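Cerwood Lease Planner, reviewed after one café, one bakery and a near miss

I run a small bakery with a counter and a few tables, and last winter I went looking for a second site. Commercial property is a world in which everyone is charming and nobody will put a number in an email. My accountant suggested Cerwood, a piece of software that claims to tell food businesses whether a unit will pay its way. It costs 129 pounds a year. I have spent more on a mixer attachment I used twice, so I signed up.

Setting up

You feed it your rent, rates, service charge, staff hours and average spend per customer, and it produces a chart. The chart is mostly red. It took me an evening, most of it spent hunting for a service charge statement that turned up inside a recipe folder, under brioche.

The help pages are clear enough, though they were plainly written by someone who has only ever rented offices. There is a whole section on car parking ratios and one paragraph on extraction. Anyone who has tried to get a flue past a landlord will know which of those costs you your summer.

What it got right

I tried it on three units. The first was a corner shop on Bucur Street, 650 square feet, lovely light, and an agent called Tanner Grewal who described the damp as "characterful". Cerwood wanted to know about the repairing clause before it would give me a figure at all. I hadn't read the repairing clause. I read it, went a bit pale, and thanked Mr Grewal for his time.
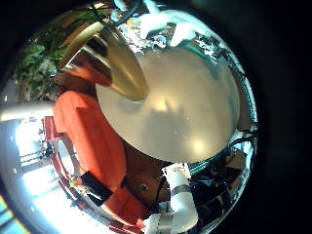
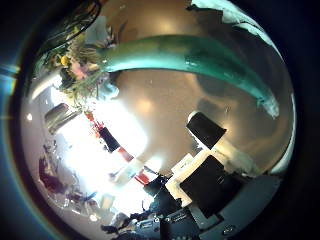 What it got wrong

It has no idea about footfall. It asks for a number of passers-by per day, I typed 3000 because it sounded confident, and it believed me without a murmur. A tool that costs money ought to raise an eyebrow at that sort of thing. Sieglinde Hellwig, who ran the delicatessen in our parade until May and sold it rather well, stood opposite her own shopfront with a clicker for a fortnight before she put it on the market. I would trust her clicker over any box on a screen.

It also treats the rent-free period as if it were a present. You can tick a box to spread it across the lease, but the box is hidden under Advanced, and with it unticked your first year looks like a triumph and your second like a burglary.

Compared with the others

I had a free trial of Zindix, which does much the same job with nicer colours and wants your phone number before it will show you anything. They rang while I was shaping baguettes. Then they rang again. Flotska is cheaper and perfectly decent if you only want to compare rents, but it can't cope with a turnover rent, so it was no help with the unit in the shopping centre.

Would I pay again?

For another year, yes, grumbling. It won't find you a site and it won't argue with an agent on your behalf, and you'll still need a solicitor for the lease itself. It did make me read the dull parts before I fell for the windows. I haven't signed for anything yet. The third unit is still under discussion, and the landlord has gone very quiet about the drains.

Four stars, less a bit for the car parking.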